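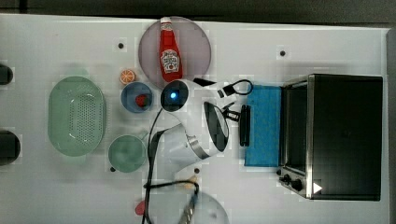 Kaltow pale green colander, oval
Reviewed after 17 weeks of use

I have strong feelings about colanders, which tells you how my forties are going. The last one was a wire job that rusted where the handles joined the bowl, and it left a faint orange ring on anything you stacked under it. So when Kaltow put their oval one on special for $17 at the homewares place in Rutherford, I bought it on the strength of the colour.

The colour is good. It's a soft green, the sort of shade a dentist picks for the waiting room, and it hasn't faded or gone cloudy. I put it through one bolognese and washed it straight after.

Drainage is where I get fussy. The holes run in rows across the base and they're small, so rice stays put and so does quinoa, if that's your thing. The price you pay is speed. A full 400 gram packet of penne takes its time, and you'll want to give it a shake or you'll be eating soup. The rim is smooth all the way round and comfortable to hold, even with a tea towel wrapped over it.

Now the shape. Oval sounds clever in the shop – it sits across a narrow sink beautifully, and mine is very narrow. On the bench it's another matter. It takes up the room of a sleeping cat, and once the toaster oven has claimed its end and somebody has left the tomato sauce lying on a dinner plate, you're negotiating for every inch. It won't nest with round bowls either. I've tried it over the light green one and under it, and both ways look like a hat on the wrong head.

My neighbour Kenta Tamura has the Drostedden version, which is round, steel and costs $40. He says his will outlive him. It's also loud. Drop a spoon in it at six in the morning and the whole street is up for breakfast.

Strawberries do well in the Kaltow. You can rinse a punnet in one layer without bruising the ones at the bottom, and that alone has kept it out of the op shop box.

Cleaning is easy enough with a brush. A sponge skates over the holes and leaves the starch behind, so don't bother.

Four stars. I'd give it the fifth if it fitted in a cupboard. Mine lives on top of the fridge.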